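October 22, 2020

So I've finally moved to Skoltwood! Boxes everywhere, no curtains, and I slept on the floor for the first week (my back has opinions). I'd been in my old flat in Renlow for seven years, and I had forgotten how much I hate packing tape.

The thing I keep going on about to everyone is the walls. I grew up with woodchip paper, so bare brick feels terribly grand to me, even when it sheds orange dust on my socks.

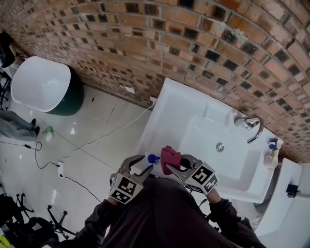
## Getting to know the town

Ysaline came over on the bus with soup and we walked down to the river and back, getting properly lost behind the church. There's a bakery that shuts at two, a hardware shop that never seems to shut, and a little library with 19 Agatha Christies on one shelf. I took out three.

The number 17 goes to Clollby every half hour, where there's a Saturday market. I came home with leeks, a lampshade and some very strong cheese, and the whole top deck knew about the cheese.

Next job is the garden, such as it is. I want tulips up by May, so the bulbs need to go in soon. If anyone has a spare trowel, mine's in a box marked "kitchen, maybe".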